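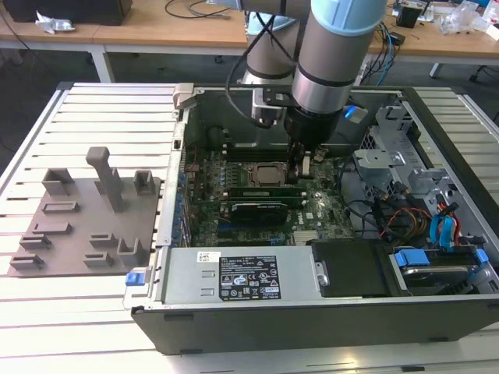 ## About Ganurach

Ganurach advises colleges, workshops and recycling firms on the purchase of robotic equipment. We help clients to decide what they need, what it will cost over its working life and when to place an order. We do not sell machines and take no commission from those who do.

The company was founded by Leonor Barreto and Bülent Keskin and now has a staff of 25. Our planning work is led by Ruoxi Deng. Each client receives a written budget covering the arm, gripper, worktable, fixtures, training, spare parts and insurance. Smaller items are often left out of a first estimate, and we price them line by line.

Computer dismantling and repair is our largest field. Trials are carried out on desktop towers at our Tronside workshop before any specification is issued.

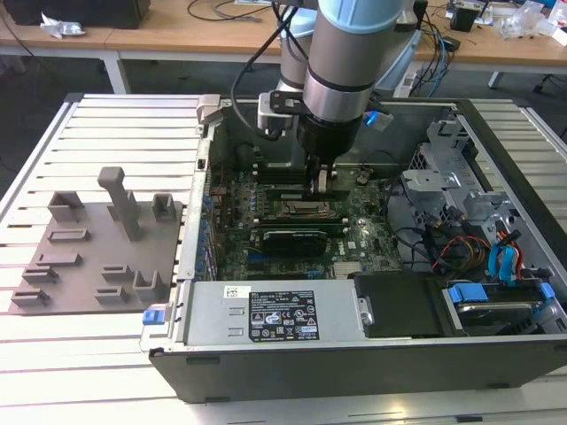 *Robot arm with its gripper lowered over the motherboard of an open desktop tower.*

Clients planning for the next financial year should send their requirements by the end of December. A standard review takes 4 weeks. Enquiries should be addressed to Yakubu Nwankwo, Client Services, Ganurach, 517 Okafor Road, Tronside.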